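Tiststead Neighbors Help Board > Home & Household > Trash and Recycling

Apartment recycling keeps getting tagged, what am I doing wrong?

posted by ojeda_upstairs

Hi all. I moved to Tiststead in January from a place where everything went down one chute and you never thought about it again, so please be gentle with me. Our building has 13 units and we share two big carts behind the carport. Three pickups in a row now we've come out to find an orange tag on the recycling cart and the whole thing still full. The tag has a row of little boxes on it and the one that's checked says "bagged material."

I keep a bin in the kitchen with a bag in it, and when it's full I tie the bag and carry it down. I assumed a clear bag would be fine because they can see what's in it? My neighbor says the bag is the problem, her husband says it's pizza boxes, and the management company (Tolureo) sent everybody an email that said "please recycle responsibly" and nothing else. Super helpful, thanks guys.

Also, do I need to rinse things? And flatten cereal boxes? I've been doing both on and off depending on how tired I am.

Rafferty Baptiste
Your neighbor wins this one, it's the bag. I worked the sorting line over at Vultodholm for two summers back in college and I still have opinions!

The clear part doesn't help you. Bags wrap around the spinning discs that separate paper from containers, and we used to shut the whole line down so somebody could climb in and cut them off with a knife. On a bad shift that happened 10 times. So when the driver flips the lid and sees a tied bag on top, a lot of them will tag it and move on, and I can't say I blame them.

You don't have to give up the liner, though. I use one myself, because I'm lazy about washing the bin and milk drips get nasty fast. Just don't tie it. Carry the bin or the open bag down, tip everything out loose into the cart, and bring the bag back up with you. Mine lasts a few weeks before it gets gross enough to toss, and then it goes in the regular trash.
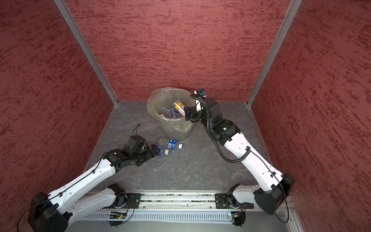
On rinsing, a quick swish is plenty. You're not getting it ready for a dinner party. If there's still peanut butter you could make a sandwich with, scrape that out first (the dog at my place handles this step). I save my dishwater and run the jars through at the end so I'm not wasting a fresh tap on garbage.

Boxes – yes, flatten the big ones. Cereal-box size I wouldn't lose sleep over, but with 13 households sharing a cart you'll run out of room quick if everyone leaves them puffed up. Pizza boxes depend on the grease. Tear off the clean lid and recycle that, and trash the bottom if it's soaked through.

And talk to your neighbors. One person's tied bag gets the whole cart tagged, so you could fix yours perfectly and still come out to an orange tag. I taped a note inside our lid that says LOOSE PLEASE in fat marker and it helped more than any email.

marge_44
We had this same thing at our building. Call the number on the back of the tag, they came back for ours the next morning before 10 once we'd pulled the bags out. They didn't charge us but I've heard they can if it keeps happening.

Can't help on the pizza boxes, my sister's town takes them and ours never used to.

tinfoil_hattie
just put it all in the trash like I do lol. kidding. mostly. does anyone know if the carts on the Ojeda Street side get picked up the same day as the rest of us? mine always seems to be a day behind

ojeda_upstairs
Thank you Rafferty, I had no clue about the discs! I went down after supper and untied what I could reach, and found a garden hose in there too, so I guess it isn't only me. Note is going on the lid tonight. Marge, I'll call about the tag in the morning.

Hattie, I'm on that side and we go out the same day as everybody else, but the truck doesn't get to us until late afternoon.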